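**Subject:** Re: [helport-stores] Where do the bag rolls go now?
**Date:** Jul 19, 2024

> From: Johanna Thaler
>
> Hello list,
>
> I went to the supply shelf for one roll of bags and came back with a carrier full of rolls in every color except the one I wanted. Could we have a system? I remember a system. It was in place until December, when the Britano delivery arrived and we all stopped caring.
>
> Also, did anybody order the 200 extra rolls from Moser, or was that a threat?
>
> Johanna

Johanna, it was a threat. The Moser order stands at 13 rolls, and I'd like to keep it there until we've shown we can look after the ones we have.

As for a system, you remember correctly. It was a drawer box, and it went missing under the Dastska catalogs. I've dug out a yellow one to replace it. The method is to get every roll out where you can see it before a single one goes in a drawer. Last time we filed as we went, and the pinks of the world ended up wherever there was a gap.

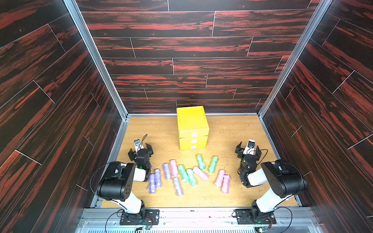 *Rolls out, drawers shut. Sweeping to follow.*

After that it's one color to a drawer. I was asked at lunch whether we might sort by size, or by "what people reach for most," and I've given that all the consideration it deserves. Color. You can do it half asleep, and judging by the shelf some of us have been.

Green goes in a lower drawer. Pull it right out before you load it, and lay the roll on its side. Please don't post rolls through a two-inch gap like letters. They catch on the lip, the wrapping bunches up, and then the drawer won't shut and I get an email.
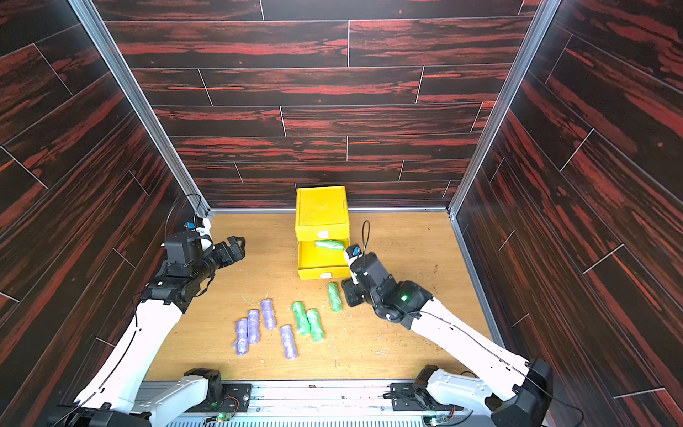 ## Standing up or lying down

I know there are views on this. Johanna's, as I recall, ran to 3 paragraphs the last time it came up.

My own position has softened. Lying down is easier to grab. Standing on end takes up less of the drawer and lets you see at a glance how much is left on the roll, which matters if you've ever walked to the far bins with four bags' worth of optimism. I'd say purple can stand. 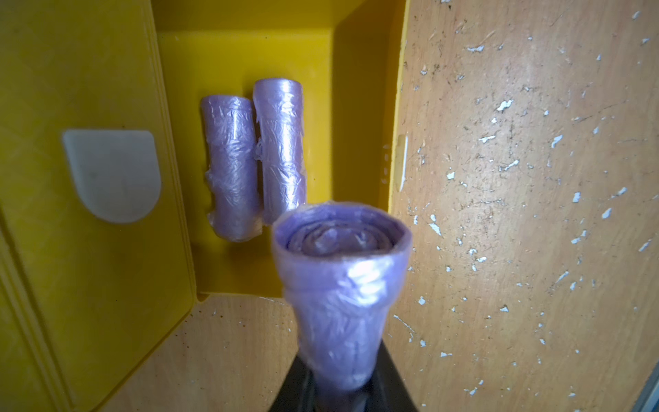 If you do stand them up, tuck the loose end in first. A flap that sticks out will find its neighbor, and you'll lift out a pair when you wanted one. And a finished roll means the core goes in the recycling. It doesn't go back in the drawer to keep the others company.

Shout before Monday's order if you want a color we don't stock. Otherwise I'll get the same again.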